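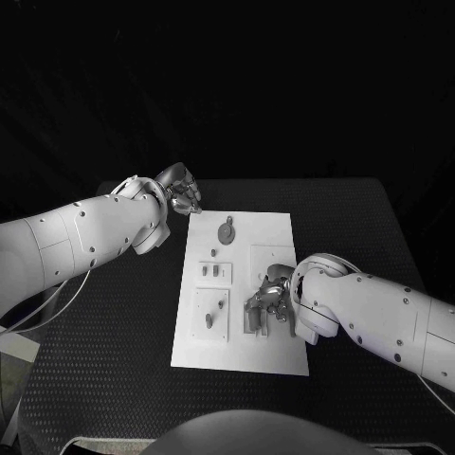
Two arms and two multi-fingered hands at the task board in the Stillov test room.

For three weeks in March I drove every morning to Stillov, a small integrator of assembly cells, to watch people argue about fingers. The company had to decide between two hands for a customer who makes pump controls. One was the Tasto, a simple parallel gripper with two jaws, which Stillov has bought for years and knows very well. The other was the Nikzad, a hand with many joints and a much higher price.

The engineers did not want to compare data sheets. They wanted pegs, holes and slots, and they wanted both hands to do the same work on the same arms. So they made a board with parts of different shapes, some short and some long, and wrote a list of 15 moves. Each move was repeated until the numbers stopped changing much. By the end of my visit the log had 1,268 attempts, and I had drunk too much coffee from the machine on the second floor.

The Tasto was tested first. It is fast and a little stupid, and I say this with affection. If the part is where the program expects it, the jaws close and the job is finished. If the part has turned by a few degrees, the jaws push it away or hold it crooked, and then the insertion fails. The lead engineer told me that a good fixture solves most of this. A good fixture also costs money, and the customer changes its product often. 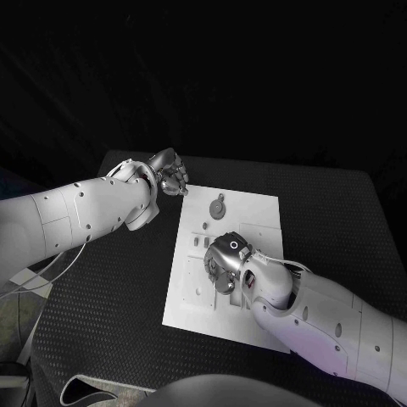
How long does it take to change from one hand to the other?
With the quick coupling it takes 40 minutes for both arms, and most of this time goes to checking the calibration again.

When the Nikzad hands were mounted, the mood in the room became more careful. A hand with many fingers can do the same grasp in several ways, and somebody has to choose. The first days were spent only on this. Stillov uses the Tevo controller, which lets the operator record a hand pose and play it back later with a different closing force. It sounds easy. In practice the team threw away more poses than it kept, and the names in the file became quite desperate toward the evening.

Small parts were the hardest for me to watch. A fingertip is wide compared to a short peg, and it has to come down between neighbors without touching them. The team therefore works with one hand at a time near the crowded places, and lets the other wait above the board. With the left fingers curled down close to the plate with its three little pegs, and the right hand open in the air over the far corner, there was enough room for a slow approach.

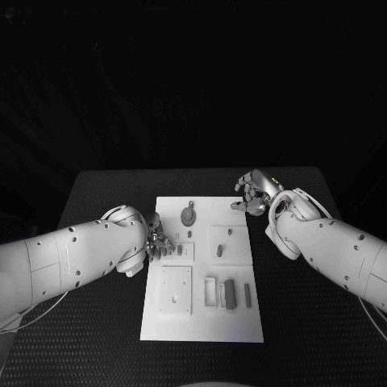 Speed was the weak side of the Nikzad all the way through. A simple pick, which the Tasto does almost before you look, needs a moment of thinking from the fingers, and no setting in the controller could remove it completely. What the hand gives in return is tolerance to different sizes. The thick dark cylinder and the thin rod beside it are a good pair for this question, because one pose that suits the first is useless for the second. The Tasto needed a change of jaw inserts between them. For the Nikzad it was a change of pose, and the arm did not have to leave its place.

Force was another matter. The Nikzad measures it in every finger, and the operators liked to see the curves on the screen while a peg went into its hole. After some days they could tell from the curve alone when a peg was going to jam. The Tasto gives only one value, the motor current, and it comes late. I asked if this was really a problem for pump controls. The answer was a long one – it depends on the seals, and the seals are a secret of the customer.
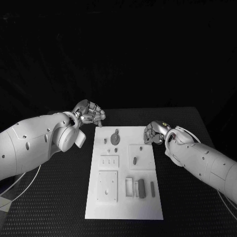

Cables are a subject that does not appear in brochures, and at Stillov it took one full afternoon. Every turn of a wrist pulls on something, and a cable that is too short will stop a move that looked perfect in simulation. A cable that is too long catches on the neighbor. The thin white one that rises in an arc over the right forearm shows the kind of slack the arms work with. The team turned the wrists through 90 degrees, again and again, and watched the loops more than the fingers.

On my last morning the decision was still open. The customer will probably get a mixed cell, with a Tasto on one arm for the fast picks and a Nikzad on the other for parts that change from month to month. The Tevo software must first learn to handle two different hands in one program, and the update is promised for the summer. Until then the list of moves stays taped to the door of the test room, with new lines added in pencil at the bottom.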